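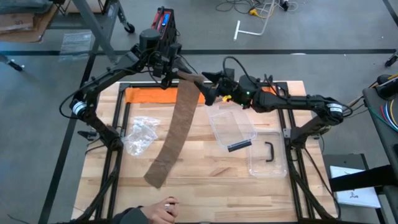

Brown strip held up by the top, orange cloth folded along the far edge of the table.

Ornari Cloth & Strips: folding, bagging, returns FAQ

Updated in August. Most of what lands in the inbox is the same dozen questions so please look here first. Orders, sizes and colors are on the other page.

Do I need to iron before folding?

No. Shake it out, hold it up by one short end, let it hang a bit. Most creases from the mail drop out on their own. If one really won't go, damp hands, smooth it flat, leave it overnight. No steam on the Tralesano strips please, they go shiny.

Which end do I hold?

Either, on the plain ones. On anything with a tag, the end without the tag. Holding it by the tag end pulls the stitching and then I get emails about the stitching.

Why does my strip twist when I hang it up?

Long narrow pieces do that. Nothing wrong with it. Lay it down, run your palm from the middle out to each end, turn it over, same again. If it still curls after a week flat in a drawer, send a photo.

How do I fold a long strip?

Half. Half again. Then thirds if it's one of the longer ones. Flat hand between each fold. Don't roll the brown ones, the rolled edge leaves a line (Rodrigo Garcia rolls his and says it's fine, Rodrigo also doesn't mind lines).

And the wide cloths?

Long edges to the middle first so you get a band. Then fold the band in from both ends. Comes out squarish, fits the medium bag with room to press the air out.

Can I fold the orange and brown together?

Once they've both been washed, yes. Before that keep them apart. The orange gives off a little color in the first wash or two, more in warm water. Seperate bags if they're new.

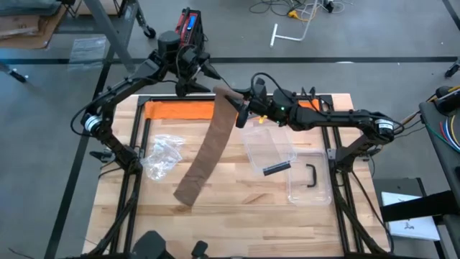 Brown strip hanging, clear bag on the wood to the left, orange cloth at the back.

What bags are those?

Plain clear plastic, no zip, fold the top over and tuck it under. We used to have a zip one but the zip caught the knit. Any clear bag the right size will do. You don't have to buy ours.

Bag is all crumpled, can I reuse it?

Yes. Crumpled is fine, torn isn't. Check for crumbs or grit in the bottom corners, tip it out, wipe it if you need to and let it dry all the way. Damp bag = musty cloth, and musty is very hard to get out of the thick ones.

Fold first or bag first?

Fold first. Open the bag, lay it on its side on the table, slide the cloth in with the last fold going in first. People try to drop it in from the top and it opens up halfway. Put one hand inside the bag to hold it open if it clings.

Do you have something other than plastic?

Paper sleeves for gift orders, ask in the notes. Trying a cotton pouch with Pärn at the moment, not happy with the drawstring yet. No date.

How should I store them if I have a lot?

A bin you can see through, with the bags standing on edge like files. Heaviest at the bottom if you're stacking instead. Don't push the lid down on an overfull bin, the top ones get a permanent crease right across.

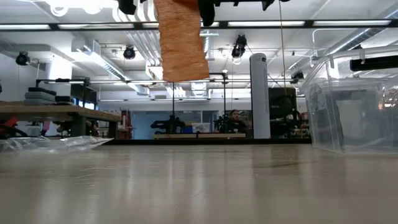 Also keep the bin out of direct sun if you can. Clear sides let the light through and the orange fades down whichever side faces the window. Under normal room lighting it's OK. One customer kept hers on a sill all summer and got two-tone cloths, which she said she liked, but still.

Will moths get in?

Not into a closed bag. Into an open bin, maybe. The Genia line has wool in it so bag those every time. The rest is not wool.

Is the bumpy one supposed to be bumpy?

Yes! The raised texture is how it's knit. It doesn't flatten with washing and please don't try to flatten it with an iron. It does pick up lint, a dry brush gets it off.

How do I know which side is up?

Find the tag. The tag goes at the bottom. No tag, no up.

Can I cut the tag off?

You can, but look at it first, the wash code is on there and I can't tell you the batch from a photo of the cloth. Snip close, don't pull. If you've cut it off and there's a problem later we'll still help, just takes longer.

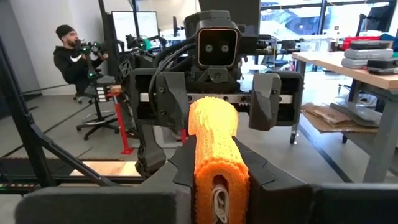 Orange piece held upright, knobbly side showing, white tag near the base.

Postage, what do I put?

Up to 300 grams goes as a letter, over that it's a parcel. One wide cloth in its bag comes to 163 grams on our scale, so one is a letter, two is a parcel because of the box. Don't try to squeeze two into a letter mailer. It gets sent back and I pay twice.

How long do I have to return something?

30 days. Unwashed, folded any way you like, in any bag. Don't worry about getting our fold right, we shake everything out when it comes back anyway.

I washed it and it's now shorter

How much shorter? Up to a finger's width on the long strips is normal. More than that, tell me the temperature. If it was hot, I can't refund it, sorry, it's on the tag. If it was cold I want to see it.

It came with a loose thread. Do I pull it?

NO. Thread it back through with a needle or send a photo and wait. Pulled threads on the bumpy knit run a long way.

Can I see the cloths before I buy?

By arrangement, mornings, before 9 is best or I'm at the post office. Email so I can have the colors out. Swatches go out free, one set per address.

Do you do bulk?

Yes, biggest so far was 1,187 strips and it took over the whole place, so please give us more notice than they did. Bulk comes unfolded unless you ask. Folding is extra per piece, the price list has it.

Someone told me to fold in thirds first, not halves

That would be Ojārs Koppel, in the comments under the old page. His way works too, gives a narrower packet. Better for shallow drawers. Doesn't fit our small bag, so if you use his you'll need the medium.

Lost my care sheet

It's only the stuff on this page plus the wash table. Ask and I'll email the wash table. Cold, gentle, dry flat covers you untill it gets there.

Question not on here?

Email with the order number in the subject line. Photos help, one flat and one hanging. Replies go out in the evening, usually after 7.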